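Folding and Putting Away Knitwear in a Shared House
Group report, Home and Textiles module
Zeyu Deng, Cuiping Yao, Farzad Naseri

1. Why we chose this

All three of us live in the same house on Trestcombe Road, where the wardrobes are narrow and most jumpers and blankets end up on a chair. We wanted to find out which way of folding keeps thick knits tidy on a shelf, and whether a bed is a good enough surface to fold on. None of us owns a large table.

2. Method

We compared 2 folds. The first was a flat rectangle, with the sides turned in and the bottom brought up. The second was a roll. Each piece was folded on a made bed, moved to the shelf and left until the following Thursday. We did 40 folds in all, shared between us, and Cuiping kept the notes.

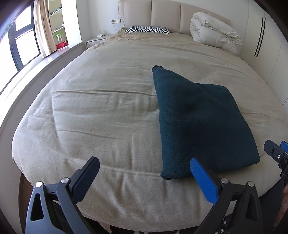

Thick knits were harder than we expected. A corner would spring up after the last fold and had to be pressed down by hand before the piece could be stacked. Creases in the duvet also made it difficult to get a straight edge, so after the first evening we smoothed the cover before each fold and pushed pillows and spare bedding up to the headboard.

3. Results

The flat rectangle held its shape better on the shelf. Rolls took up less width but 8 of them had come loose by Thursday. Fuzzy fabrics picked up lint from the bedding whichever fold was used. Farzad was quickest at both and his edges were the least even.

4. Problems

We did not agree beforehand on what counted as "loose", and Zeyu marked more strictly than the others. Our tutor, Xiaoqing Xiao, pointed out that the shelf had been opened during the week as well. Next time we would use a separate shelf and one person to do the marking.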